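Liltondale Community Computer Refurb
Progress report to the Habte Fund
2026-03-28

Quick update ahead of the next payment. Sorry it is brief, we are mid-move between shelves and half the paperwork is in a box.

Where we are

The grant was for taking in retired office desktops, getting them tested and cleaned, and passing them on to households and the two after-school rooms in Liltondale. Intake opened in November. Main donor so far is Komen, who cleared out a whole floor of desks and sent us the towers without drives (their policy, drives get shredded on site). Fine by us. Means we buy storage though, see money below.

Intake: going well. Storage room full, hallway no longer full, landlord happier.
Testing: slower than planned. Power supply checks are quick, memory checks are not, they run overnight and we only have so many outlets.
Handouts: first batch gone out to the after-school rooms. Second batch waiting on keyboards.

What changed since last report

We dropped the plan to fix every machine that comes in. Anything with a bad board now goes straight to parts. Took us too long to decide that. A dead tower still gives a power supply, memory, fans, sometimes a graphics card, and the parts shelf has saved us a good few orders already.

Labels moved to the front of the cases. Before that they were on the side panels, and side panels get swapped around on the bench, so we had a couple of machines with teh wrong history. Sorted now, old log corrected.

Parts log is in Predik. Works OK. Search is clumsy but everybody can get into it from home.

Money

Spent 998 dollars on solid state drives, the biggest single line this period. Thermal paste, cable ties, alcohol wipes and dust masks come out of the small supplies line, no problems there. Keyboards and mice not bought yet, we have up to 900 dollars set aside and are waiting on a second quote. Nothing moved between budget lines. Receipts to follow by email once the scanner is unpacked.

Problems

Dust. Some of the office machines are much worse inside than they look. We want to buy a proper blower and will send a seperate request.

Processors. A few towers arrive without one. We are matching from the parts shelf where the socket type allows, otherwise parts pile.

Space. Still tight, one bench for strip-down and testing both. Would like them apart.

On the bench

Dell tower on its side with the panel off. CPU socket is empty with the retention frame up, graphics card still in its slot, power supply and the blue drive carriers in place. Pins get checked under the magnifier before any processor goes near a socket, that is a fixed rule now.
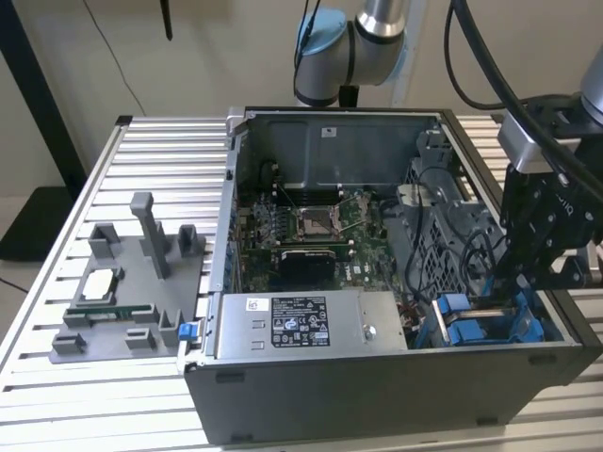 Next period

Finish memory tests on the Komen towers.
Order keyboards and mice once quote is in.
Second batch out to the after-school rooms.
Start household handouts, sign-up sheet is drafted and needs translating.
Take the scrap metal and dead boards to the recycler, get the weight slip for your file.

From you we need a yes or no on the blower when the request comes, and the new bank form if it has changed from last year's.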